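The case for buying the grippers and leaving the arm on the shelf

Most small firms that ask me about automation want to know which arm to buy. I think the question comes a year too early. For a firm with no robot staff and a task that has never been automated, the better first purchase is a pair of hand-held grippers and a service that turns what people do with them into training data. I have spent part of this year with one such service, the Stemerora handheld kit, and I want to argue for the approach while being plain about where the product falls short.

The kit as supplied to us was two grippers, the marker cubes that go on them, a head-mounted camera, cables and a licence for the processing software, called Witesari. An operator wears the camera, holds one gripper in each hand and does the task. The software recovers the path of each gripper from the cubes and pairs it with the video. What comes back is a set of recorded demonstrations with a quality score against each one. The rental tier we used allows 900 demonstrations a month, and the term is 12 months with a break clause after 6.

The usual objection is that this is only half a system. You pay for a year and at the end of it nothing moves by itself. That is true, and I still think the order is right. An arm bought first fixes the reach, the payload, the mounting height and the control software before anybody has measured what the task needs. Recordings made by hand fix very little. If the work turns out to need more wrist rotation than expected, the data says so, and the arm can be chosen to suit.

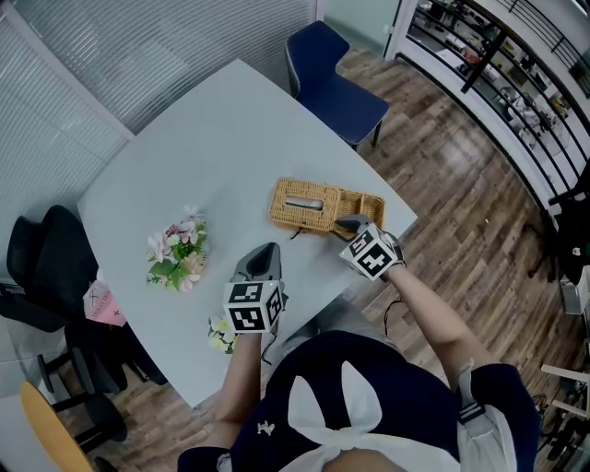 There is also the matter of where the work gets done. A fixed arm needs a guarded cell, a risk assessment and a floor that will take the bolts. The handheld kit needs a table and a chair. At Vullosbridge, the packing and gift firm where I did most of my testing, recording began on the first afternoon. Household and decorative goods are a fair trial for this sort of equipment. They are light, they slide, they have odd openings, and no two suppliers agree on a size. A conventional programmed cell copes badly with all of that.

Érica Miranda runs the packing side there and kept the log. Her figures are the most useful thing I can offer a buyer. A new operator needed 20 practice runs before the quality score settled. After that the rejected share fell to 6 per cent, and nearly all of those rejections had one cause: a marker cube passing out of the camera's view. "People look at what they are going to do next," she told me. "The head goes before the hands have finished." The supplier's training notes give this one line. It deserves a page.

My second complaint concerns the cables. The grippers we had were wired, and a wired gripper has to be thought about. Operators learn to route the lead away from the goods, but it costs attention, and over a long session attention is what you are paying for. A battery version has been promised since June. I would not sign for the full term on the strength of a promise.

The third is jaw feel. Squeezing a trigger to close a curved jaw is a different act from picking a thing up with the fingers. Experienced packers dislike it for the first hour, and some never stop disliking it. I don't count this against the method. The robot will have jaws too, and a demonstration given through jaws carries over far more directly than one given with bare hands. It does mean the best packer may not be the best demonstrator, and a manager should be ready to choose on that basis.

On price, the comparison usually made is with a teleoperated arm, where a person drives the robot and the robot's own motion is recorded. That gives cleaner data, with no marker tracking to go wrong. It is also slower, and it ties the recordings to one machine. The firm's other site, in Guimarães, trialled the teleoperated route and produced fewer usable runs in a week than the table at Vullosbridge did in two days. For a research group that may be acceptable. A firm with orders to fill will lose patience.

So my advice to a small buyer is to take the rental tier, use the break clause as a real decision point, and insist in writing on ownership of the raw video as well as the processed paths. Stemerora's standard contract gives you the second and is vague on the first. Ours was amended after one email, and I would ask for the same wording before paying the deposit.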